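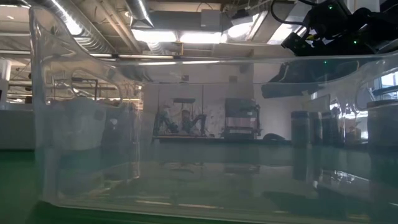 A clear bin on the bench at Whitlock, with the gripper down by the right-hand rim.

Piltel 2 is out, and it can finally see your clear plastic bins

WHITLOCK, September. I've been putting off writing this release for weeks, mainly so I could keep sneaking in one more fix, but the build is signed, the installer works on a clean machine (I checked, twice) and it's time. Vusham is releasing Piltel 2, the new version of our perception and planning software for robot arms, and you can download it starting Friday.

If you've used Piltel before, you know what it does: it takes what your cameras see, figures out where things are, and hands your arm a path that doesn't hit any of them. If you've used Piltel before with clear containers, you also know what it didn't do very well. Version 1 was happy with cardboard and painted metal. Give it a see-through bin and it would report a bit of rim, a bit of ceiling light and a lot of nothing in between.

I've spent most of this year with my nose at table height looking at exactly that problem. A clear bin bends whatever is behind it. The corners smear the room into streaks, the floor mirrors the far bench upside down, and the lip picks up every light panel overhead. A depth camera sees all of that and gives you an answer anyway, which is the annoying part!

What's new

The big one is the clear-wall model. Piltel 2 looks for the parts of a container that hold still when the background shifts (rim, corners, base line) and builds the walls from those. Where depth readings disagree with the walls, the walls win. You get a solid shape the planner can use, plus a confidence value for each side, so you can tell it how cautious to be.

We tested on 87 different clear containers, from little parts trays up to big storage bins, and logged 1,159 approach moves in our own lab. I'll put the full test log on the download page with the misses left in. Most of them are thin, floppy lids, and I don't have a good fix for those yet. If your line runs on floppy lids, please wait for the next update.

The second thing is rim-aware planning. The old planner treated a bin as a box with straight sides, so a lip that flares outward was basically invisible to it. Now the lip is part of the shape, and so are the fingers, the wrist and the cable loop on top of the arm if you've added one to your robot file. The cable took me longer than the lip did. I'd rather not talk about it.

Third, there's a replay window. Pick any move, scrub back and forth, and see what the planner believed at each step next to the camera picture. I built it for myself and almost left it out of the release, and then our early users asked for it before I'd even mentioned it. It's under View, and the shortcut is R.

Working with Joster

Piltel 2 reads and writes Joster cell files directly, so if you already lay out your cells in Joster you can skip the export script. Bench heights, fixed racks and keep-out zones all come across. Tool offsets come across too, but please check them the first time. Joster measures from the flange and we measure from the fingertips, and although the converter handles it, I'd feel better if you looked.

Upgrading from version 1

Your old projects will open. Calibration files carry over as they are. Saved bin models need to be rebuilt, and there's a button for that in the project panel. Expect the planner to choose different paths than it used to, so run everything slow and empty-handed before you put it back to work. If you wrote your own plug-ins, the container type has changed and you'll need to recompile; the notes on this are at the bottom of the install guide.

Price and availability

Piltel 2 goes live Friday at 9 a.m. on the Vusham site. It's a free upgrade for anyone with a current version 1 license. New licenses are $500 per arm, per year, and schools can write to us for a classroom key. There's a trial too, with every feature switched on and a limit of one arm.

About Vusham

Vusham is a small software company in Whitlock. We make perception and planning tools for people who run robot arms on ordinary benches with ordinary parts. Piltel is our main product.

Press contact

Write to the press desk through the contact form on the Vusham site. Replay clips and screenshots are available on request, and if you'd like a demo at the Whitlock lab, tell us what kind of bin you'd like to see it try.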